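Drurkberg extends mattress take-back to 4 more depots

Drurkberg will accept used mattresses at 4 more depots from January, the town's waste office has confirmed. The service is run by Eteo under a contract that previously covered 2 sites.

Residents may bring up to 2 mattresses per visit. Foam and spring types are stored separately and sent to the Quiambao sorting plant, where steel and foam are recovered. Items must be dry and free of bedding – loads that fail inspection will be turned away.

Depots open at 8 a.m. Drop-off takes place in 30-minute slots, with a limit of 60 mattresses per site per day.
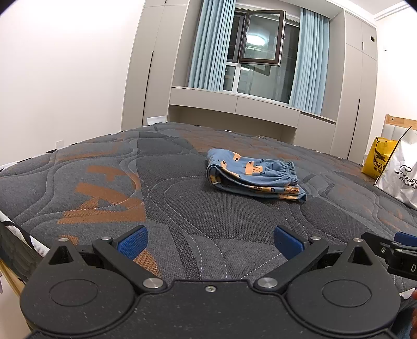 A mattress, with blue textured gripper pads in the foreground.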